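Buscar en la enciclopedia Buscar

Stunderside Wrestling fue una promoción independiente de lucha libre con sede en Sadstead. La fundó el exluchador Riaan Gumede.

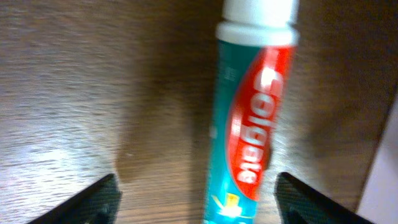

Gunvor Tangen

Sus funciones se celebraban los sábados en el pabellón Flanagan – con aforo para 3,915 espectadores – y reunían cinco combates. El título principal, el Campeonato Urkden, tuvo como primer poseedor a Sipho Adams, que lo perdió ante Bongani Du Plessis en una lucha a dos caídas.

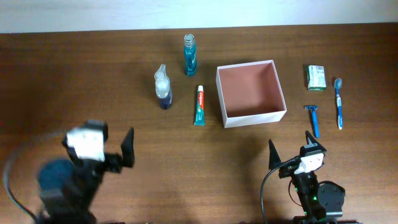 Du Plessis lo retuvo durante 40 funciones, récord de la empresa.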